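**Drerkness G4 two-finger gripper: demonstration unit, open day 4 June 2026**

The G4 is a parallel gripper for small-part handling. It can be seen running at the Gilby workshop during the open day, mounted on a bench arm and fed by the standard 24 V supply. Visitors may bring their own parts, up to 600 g each. Parts with sharp burrs will be refused.

## Demonstration task

The station runs a mixed-pile sort. Red and yellow plastic building bricks are placed on a matte gray table in no set order, and the arm separates them by color into two trays. One run is limited to 20 minutes. The pile is then mixed again by hand.

Approach starts with the fingers fully open. The wrist camera looks between the fingertips toward the pile, and the pick point is chosen from that view. Bricks on their sides or upside down are picked as they lie; the program does not turn them upright first.

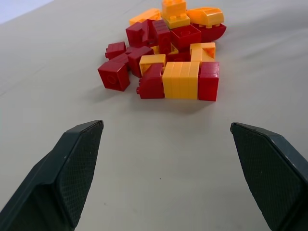
## Finger pads

The pads have a diamond crosshatch pattern and are replaceable. Each is held by two screws from the back of the finger. Pads should be wiped with a dry cloth before a session. Solvent cleaners harden the surface and are not covered.

| Item | Value |
|---|---|
| Finger color | Black |
| Rated part weight | 600 g |
| Spare pads in kit | 4 |
| Supply | 24 V DC |

## Attending

Sessions start at 9 in the Dinsa room, ground floor. Umut Uysal operates the station in the morning and Saron Alemayehu in the afternoon. Safety glasses are issued at the door. Stay behind the yellow floor line while the arm is powered.

Quotes for the G4 with or without the Usen controller are handled by Mirjam Martens at the front desk. Demonstration units are not for sale on the day.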